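March 2019 – dye bench, Sarbridge workshop

Second madder bath of the month, and I am in a much better mood than I was after the first one. For anyone reading back, that was the batch that came out the color of weak tea and got quietly moved to the rag drawer. I went back over my notes and I'm fairly sure I let the pot get too hot, so this time I stayed beside it with the thermometer and a cup of coffee and didn't wander off to sort buttons.

Fabric is the Hudent cotton again, the plain one, cut from the same bolt. I weighed out 900 grams dry, scoured it, rinsed until the water ran clear, and left it in the alum overnight with the lid on. The Tabrizi madder is ground coarser than what we used to buy, so I tied it up in an old stocking (two stockings, after the first one split) and let it soak before any cloth went near it. The bath crept up to 52 degrees and I held it there as best I could. The small burner does like to run away with itself when you turn your back, so please keep an eye on it if you use it next.

I pulled a test strip every 15 minutes and pinned each one to the card by the sink. The early ones are a shy sort of peach. By the fourth the orange had properly arrived, and after that I couldn't see much change from one to the next, though my eyes were tired by then and the light over the sink is terrible.

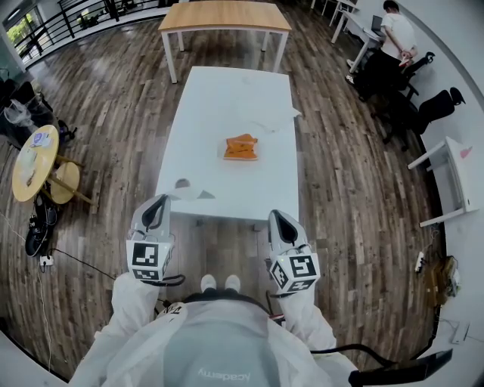

Orange cloth, folded, on white paper.

I would still love to know what our water is doing to all this. The old Dasano filter is overdue for a new cartridge, and I remember the reds being deeper before we fitted it – perhaps the madder misses the chalk. Next time I'd like to split one batch into two pots, one with tap water and one with filtered, and change nothing else. I say that every spring and then change three things at once, so hold me to it. 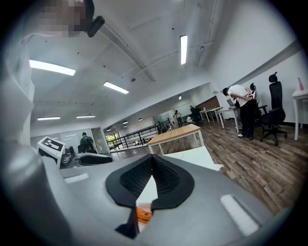

The other thing to sort out is the rinse. I did it in the big sink with the water barely warm, and color was still coming off when I gave up and went to lunch. A longer rest before rinsing might help, and the dye book on the top shelf seems to think so too. I've put one strip in the window with half of it under card to check for fading, and it should stay there 21 days, so please don't tidy it away.

Still to do: order alum, mend the strainer, find the lid for the middle pot.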